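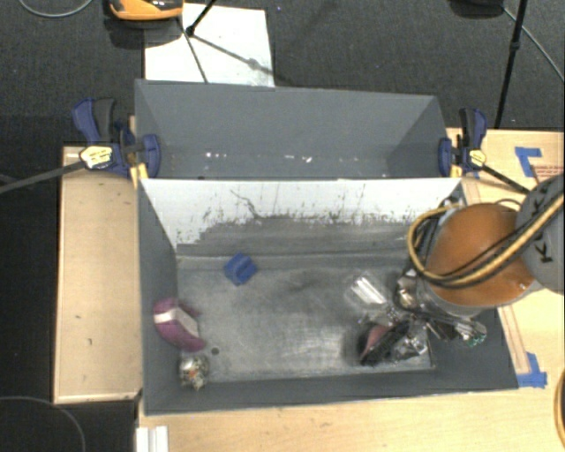

Livel pulls nine photos over missing credits

Photo agency Livel took down nine pictures Sunday after freelancer Merja Vuorinen said they ran under someone else's name. All nine are from the Zustthorpe ferry strike. Credited to a staffer, no mention of her.

Vuorinen says she was paid 400 euros for the set and never signed away her byline. "I want my name back on them," she said.

Photo editor Tapio Kallio blamed a mixup with the captions – says corrected versions go up this week. He would not say how many papers had allready used the pictures. Roughly 85 clients get the feed.

The magazine Gundik ran two of them on it's front page. No correction there yet.

Last updated 4:10 p.m.
3 comments – 12 shares
Contact the newsdesk | Back to top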